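Vorance Foam Soap Dispenser (wall mount, touchless) - 3.5 out of 5

Bought two of these back in January, one for the kitchen and one for the bathroom by the back door. Quick writeup because I keep getting asked.

We went through a lot of sanitizer and soap in this house the last few years and half of it was junk. Sticky gel, weird tequila smell, pumps that clog. Wanted something the kids would use without me standing there. So, foam, touchless, wall mount.

Setup: easy. Bracket, two screws, or the adhesive pad if you rent. I used the pad in the bathroom and screws in the kitchen. Pad is still holding. Batteries not included, which is annoying at this price. Takes four AAs and the door on the battery compartment is stiff, I broke a nail on it.

The sensor is good. Hand under, foam comes out, maybe half a second wait. It does go off if you wipe the counter too close to it. There is an off switch but its on the underside and you have to feel for it.

Foam setting is low or high. Low is plenty for a kid. High is a lot, like a whipped cream amount. Tank holds 741 ml so I'm not refilling all the time, and there's a window on the side so you can see the level. Window fogs up. Not a big deal.

Refills - read this part. Vorance wants you to buy their pods and they're pricey. You don't have to. I've been using the Mandagi unscented foaming soap in the big jug and it works fine. Do NOT put regular thick hand soap in. Did that once when we ran out, it sputtered and quit, had to flush it with warm water about 50 times before it would foam again. Also no alcohol gel, the manual says so on page 2. If you want sanitizer get a different unit, this one is soap only.

Skin: my hands crack in the winter and the Mandagi stuff has been ok. The Vorance lavender pod made my wrists itchy so I gave the rest away. Check the label if you react to fragrance, it's in tiny print on the bottom of the pod. 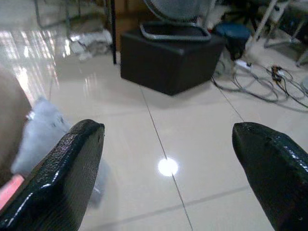

Tile floor, nice and shiny.

Drips: yeah, a little. One drop after each use, usually. Irkdale sells a clip on tray that fits and I'd get it if yours hangs over wood.

Compared to the Nistthorpe one my sister has, this is quieter and the foam is thicker. Hers has a better battery door though. Hers also beeps, which I could not live with.

Would buy again on sale. Not at full price, not without batteries in teh box.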